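Hi all! We're Trodstead, a small outfit, and I'm the one who plans what automation gear we buy. I need an equipment buyer by September, part time to start, pay is 1850 a month.

You'd be pricing arms, grippers, spare cables and all the little stuff I always forget to budget for (connectors!!).
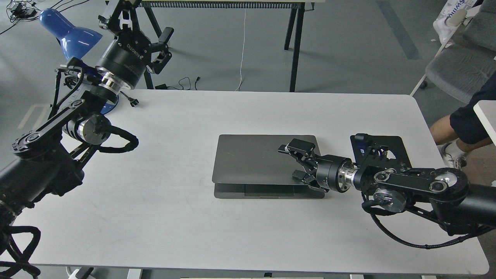
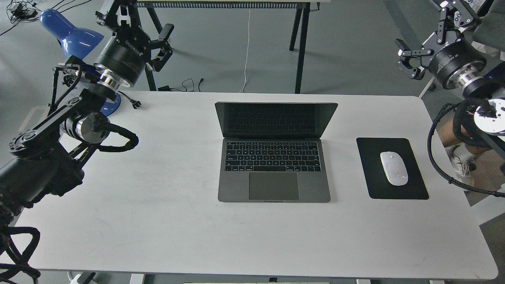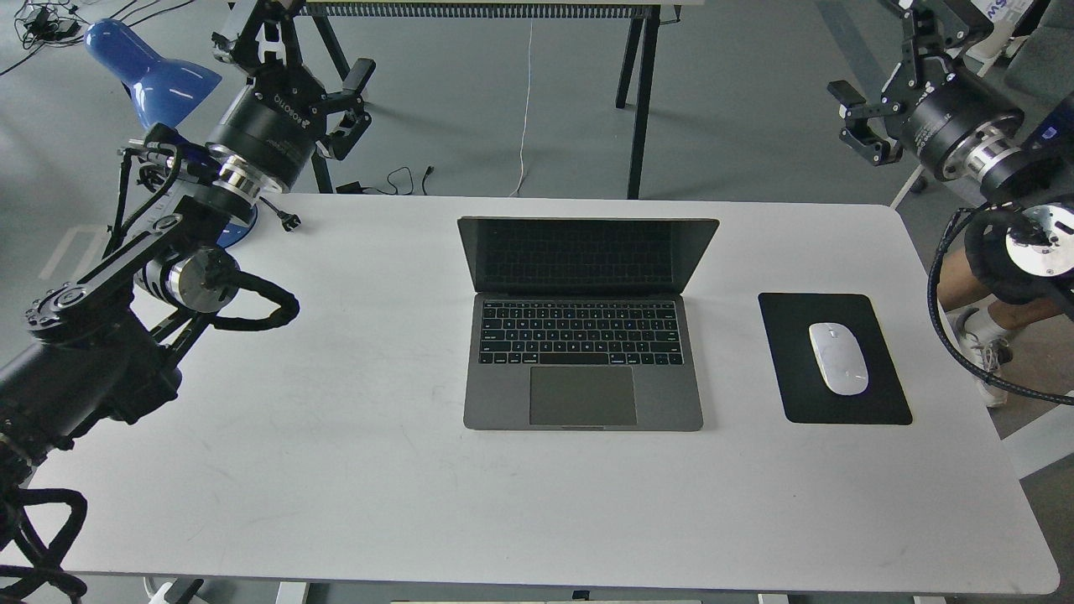
Two-arm table, laptop task

Right now I've got quotes from Valero and Bodin and they don't line up at all, one has shipping in it and the other wants 200 extra for mounting plates. Your first job would be sorting that out. Anything over 2000 comes past me first, smaller orders are your call.

Spreadsheets are a must, robot experience is nice but I can teach you. Send me a short note through the contact form and tell me about something you bought well!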